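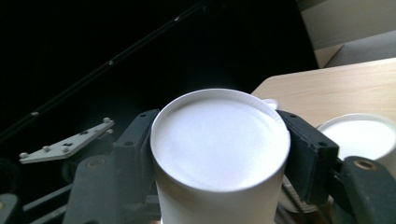 Repetition matters less than variety in this kind of work, according to Katalin Gál, and a system that has only ever been shown one table will learn the table along with the task. Her view has shaped the latest round of data gathering at Kunero, which began in November and is still going on.

The company is collecting examples of simple tabletop work for a learning system it calls Sunance. People do each task by hand with a hand-held gripper that carries its own camera, and the recordings become the examples. The current set covers white cups: closing the two fingers on one, lifting it, and setting it down again at a new spot.

Each contributor records 50 examples per session, with a break at the halfway point. Between examples the cups are moved, and every so often the whole setup goes to a different table or a different room. Sessions have been held at 2 sites so far, the main office in Mallach and a rented space in Lindemann.

Till Kohlhase runs the schedule. He said the first sessions went slowly while people got used to the tool.

"Everyone wants to hurry the grasp," Kohlhase said. "We ask them to come in at an even speed and hold still for a moment before the lift. Otherwise the start and end of each example are hard to mark."

White cups on a pale tabletop were picked on purpose - the edges are harder to tell apart than they would be with a bright color. Darker cups will be added in the next set.

Recordings are checked before they go into training. Stavros Tsakiris and Theda Thiele watch each one and reject it if the cup slips, if the camera loses its position, or if a hand gets in the way. In one recent batch of 100, they kept 73. Dropped cups are stored in a separate folder - the team may use them later to teach the system what a failed grasp looks like.

Kunero has not given a date for the first tests on a robot arm. Kohlhase said sessions in Lindemann will continue through the spring, with evening slots added for contributors who work during the day.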